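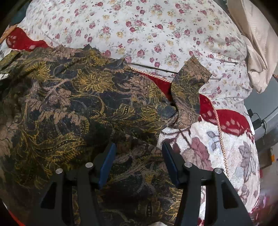
Shared workshop members build hand-held gripper for cloth folding project

Monday, April 27, 2026

Members of the Nundelau shared workshop have finished a second version of a hand-held gripper that they plan to use for teaching a small robot arm to pick up and fold cloth. The tool has two black jaws with rubber finger pads and is carried in one hand by the person doing the work.

The project is called Edum and was started in February by Iason Christodoulou and Valentina Retamal, who share a bench at the workshop. Christodoulou had been building a robot arm at home and wanted it to handle laundry. Retamal repairs sewing machines and had a good supply of cloth.

"We spent the first weeks trying to drive the arm with a game controller," Retamal said. "It took me most of an evening to fold one pillowcase, and it was a bad fold. Doing it by hand with the same kind of fingers is much quicker."

The jaws are angular arms with a triangular cutout near the base. Christodoulou said the cutouts save a little plastic and let him reach in with a screwdriver. The dark blue pads are held separately from the arms, so a worn pad can be swapped without printing a new jaw. On the first version the pads were glued, and two of them peeled off when they caught on a crocheted edge.

Bastian Wegener designed the handle and the trigger linkage. His first trigger used a stiff spring that left people with sore hands after a short session. The new one has a softer spring and a longer lever. He also moved the pivot forward, which made the jaws open wider but cost some grip at the tips.

"It will hold a bedspread by the corner now," Wegener said. "A heavy blanket still slides out if you lift it fast."

The group has recorded nearly 900 short sessions so far, most of them on beds and tables in members' homes. Each session covers one simple job, such as lifting a corner, pulling a cover flat or turning one piece of cloth over another. Retamal said patterned fabrics are the ones she wants more of. Busy prints make it hard to tell a fold from the design, and plain sheets gave the software too easy a time.

Nicanor Troncoso, who handles the software, throws out sessions where the jaws close on nothing or pick up two layers by mistake. He keeps a separate folder of the double pickups and hopes to use them later. Lace and scalloped trims are still a problem - the pads slip over the thin edge or snag in the holes.

The arm itself is not ready. Two of its joints are being rebuilt after a gear stripped during a lifting test, and Christodoulou does not expect to run it on cloth until the new gears are in. The same jaws will fit on the end of the arm with a short adapter plate.

The drawings for the jaws and handle are kept in a binder at the front desk, and members may print their own. A full set of parts takes 20 hours on the workshop's older printer. Screws and pad material are in the drawer marked Edum. Members who take the last pads are asked to leave a note for Wegener.

The group meets on Thursday evenings in the back room. Anyone who wants to try the gripper should bring a piece of cloth from home, washed, with no pins in it.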